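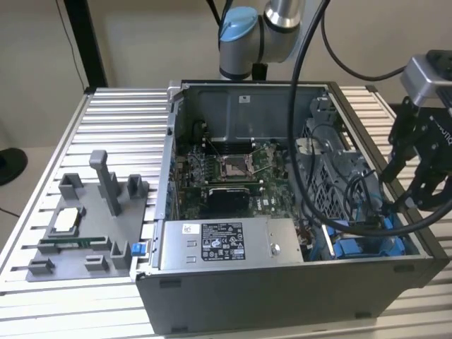 4. How people get apps back onto a new phone

4.1 What I wanted to find out

Most of the earlier work on app stores looks at the first download. Somebody searches, somebody taps, the thing installs, and the paper ends there. I got interested in the second time around, when you've bought a new phone (or wiped the old one) and you want your apps back. I've done this badly myself more than once, and I had a hunch that other people were muddling through it too.

So in July I asked 30 people to set up a fresh phone from scratch while I sat nearby with a notebook. Everybody brought a list of the apps they used in a normal week, written from memory the night before. I told them they could use any method they liked: the automatic restore, the purchase history page in the store, plain old searching, or a mix. I didn't help unless somebody got so stuck that they asked to stop.

Each session had 2 parts. In the first, people installed whatever they thought they needed. In the second, which came after a coffee break, they went through their list and told me what was missing or wrong. I'm very glad I kept the break in, by the way. During the pilot I ran straight through and people were too tired and grumpy to check anything properly!

4.2 The test apps

Real apps change under your feet, and I didn't want an update landing halfway through the study. Wouter Schouten helped me put together a few small test apps that we could control, and we added them to everyone's account before the sessions. Grenia was a shopping list. Wolitz was a little puzzle game with a paid level pack. Timmermans was a bus timetable, and we pulled it from the store listing before the sessions started, so it could only be found through the purchase history. People used all of them on the old phone for a while first, so they had something to lose.

I should say that Wolitz was more fun than we planned. Several people asked if they could keep it.

4.3 What people did

The automatic restore was the favorite starting point, and when it worked people hardly noticed it. The icons filled in, they put the phone down, they chatted with me. What surprised me was how quickly they trusted the result. A gray icon that hadn't finished loading was treated as a finished app, and people only found out in the second part that tapping it started a long download.

Searching by name was where things got messy. Folks remember what an app looks like much better than what it's called. One woman typed "green list" and then "list green" when looking for Grenia, scrolled for quite a while, and installed a completely different shopping app that happened to have a green icon. She used it happily until the break. When I asked her about it afterward she said it had seemed a bit different but she figured it had been updated, and I think that's a very reasonable thing to figure.

Timmermans was the hard one, as we'd hoped. Since it no longer showed up in search, the usual conclusion was that it had been shut down for good. Only 3 people opened the purchase history without being nudged, and one of those had worked in a phone shop. The page sits behind the account picture, and a lot of people told me they think of that corner as the place for passwords and billing, so why would they look for a bus timetable there? I don't have a good answer to that.

Paid extras caused the most worry. With Wolitz the game came back but the level pack stayed locked until you pressed a restore button in the settings. Plenty of people were ready to pay again, and said so pretty calmly, like it was a normal cost of changing phones. (Nobody's card was charged. We had the payments switched off on our side.)

4.4 Figure

The session times for both parts are plotted by participant. The long bars on the right belong to the people who switched methods most often.

Figure 2. Time spent in each part of the session, one bar per participant, sorted from shortest to longest.

4.5 A few cautions

My group leaned toward people who were comfortable enough with phones to sign up for a study on a Friday afternoon, so I'd expect a wider group to struggle more. The lists written from memory were also patchy. Several people forgot their bank app entirely and remembered it on the way out the door.

I also can't say much about other stores. We tried a short run on Fudirside, which handles old purchases in its own way, but the sign-in kept failing and I dropped those sessions from the counts. The notes from them are in the appendix, along with the checklist I used for the second part.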